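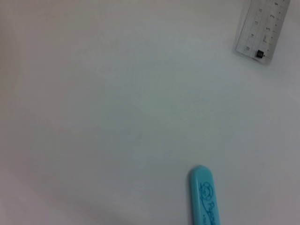
A clear ruler and a light blue handle on the white table, seen from the wrist camera.

Teodora Ionescu arrives before her students and leaves after them, and between those two moments she tries to say as little as possible. She runs the robotics class at the Clormont technical school, where a group of second-year students is teaching a robot arm to put a table in order. I visited them in January, at four in the afternoon, when it was already getting dark in the yard.

"When I talk, they look at me," she says. "I want that they look at the table."

The project is called Mistton, after a street where one of the students lives. The task sounds small. Objects from a desk or a bathroom shelf are put on a white table, and the arm must pick them up and bring them to the right container. The students guide the arm by hand controls, record what they do, and later train a program on these recordings. By the end of the winter they want to have 165 good recordings. When I came they had 96.

"Good is the important word," says Irfan Lubis, who is responsible for the list. "We made many more. But if the person who drives the arm was hesitating, the program will learn to hesitate also. So we throw it away, and sometimes the person is a little offended."

I asked him who is offended most often. He laughed and pointed to himself.

Irfan came to the class from the school's drawing course and had never written a program before September. His first weeks were hard. He says that he understood the words but not the sentences. What helped him was the camera on the wrist of the arm, because through it he could see what the machine has to work with, and it was much less than he had expected.

"A transparent ruler on a white table, for us this is nothing, we take it," he explains. "But look at the picture from the wrist. You see the small numbers and a soft shadow. The rest is almost the same color as the table. I was drawing for many years and I never thought about how a ruler looks like."

Zyanya Olvera is the one who insisted on keeping such difficult objects. Some of the others wanted to begin with simple blocks, and the discussion took two full meetings. In the end they voted, and she won by one voice.

"With blocks we would have a nice video in a month," she says. "But my mother's kitchen doesn't have blocks. I wanted real things, also ugly things, also thin things." 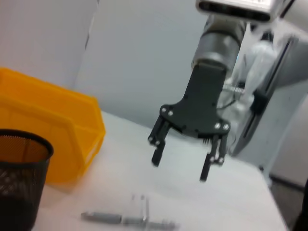
She admits that the thin things cost them a lot of time. A flat object gives the fingers very little to hold, and if they come down a bit too low they push against the table. Vasilis Delić, who takes care of the mechanical part, changed the approach angle again and again during the autumn. He keeps a paper notebook for this and does not let the others write in it.

"On the computer you change a number and you forget what was before," he says. "In the notebook the old number is still there — it is looking at you."

His notebook has 60 pages and he is near the last one. He showed me a page from November where the same value is crossed out four times. On the next page there is only a drawing of a cat.

The sorting rule was also a matter of dispute. At first it was "waste goes to the basket, everything else goes to the bin," and everyone agreed with it until they had to say what is waste. Is a marker without ink waste? How can the arm know that there is no ink? Mrs. Ionescu did not give them the answer. She let them argue until the bell, and the next time they came with a written list of objects, each with its place.

"It was not elegant," she says, "but it was honest. They understood that somebody must decide, and that the arm will not decide instead of them."

In spring the class will take part in the Radonjić Cup, a regional competition for schools. Each team receives 18 objects it has not seen before and has one hour for preparation. I asked if they are nervous. Vasilis said no. Zyanya said that he is lying, and that he has already written to the organizers three times to ask about the height of the table.

Mrs. Ionescu was looking for her keys by then. Irfan asked if they could do one more recording, and she took off her coat again.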